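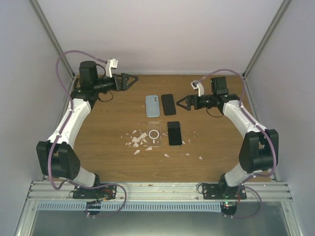
Selenite under the pillow vs. on the nightstand

Filed under: Crystals & Energy Work > Placement and Grids

2 July 2021

quartzbench
I've kept a sleep log since March and want to compare placement with other people who write things down. Setup one was a selenite wand under the pillow, long axis pointing at the headboard. Setup two was the same wand on the nightstand, at mattress height. Under the pillow I woke more often and remembered more dreams. On the nightstand I slept through but the dreams were flat. Same wand in both cases, a Prastcombe, unpolished, weight 100 grams. Does anyone else see a placement effect with selenite, or only with amethyst?

millrace_969
Under the pillow is the wrong place for selenite. It is a clearing stone and should have open air on all sides. The Nendham placement chart puts it on a windowsill or a shelf above the bed and I have never had a reason to change that. Also, it is gypsum. It scratches with a fingernail and sheds splinters into the pillowcase.

quartzbench
The splinters are a fair point. It was in a cotton sleeve. The Nendham chart gives no distance for the shelf, though, so I can't reproduce it.

tumbled812
Distance matters less than what else is nearby. Selenite next to black tourmaline gives me nothing at all. Move the tourmaline to the foot of the bed and the selenite works again the same night. List everything in the room before comparing positions.

lowtidelog
You changed the position and nothing else, fine, but did you run all of one and then all of the other? If so you have spring in the first half and summer in the second. Light in the room and temperature both changed. I would alternate nights. I like my stones as much as anyone here, but this log can't separate the wand from the weather.

quartzbench
Yes, one block and then the other. I will alternate from tonight. Room contents: selenite, a clear quartz point on the dresser, a small hematite in a drawer. No tourmaline.

millrace_969
Take the hematite out. It is grounding and will pull against the selenite wherever you put it.

tumbled812
Disagree. Hematite in a closed drawer has never affected mine. I asked at the Innes table at Festport and was told the same - keep it below bed height and leave it alone.

millrace_969
The Innes table also sells hematite.

lowtidelog
Leave the hematite where it is for now. If you pull it at the same time you start alternating, you have changed 2 things and we will be back here arguing over which one did it.

quartzbench
Agreed, the hematite stays in the drawer. Odd dates under the pillow, even dates on the nightstand. I will record the time to bed, the number of wakings, and dream recall as none, partial or full.

millrace_969
Rinse it in moonlight between positions. Do not use water, it will go cloudy.

6 people found this thread useful | Share (3)

Back to top | Contact the moderators | Forum rules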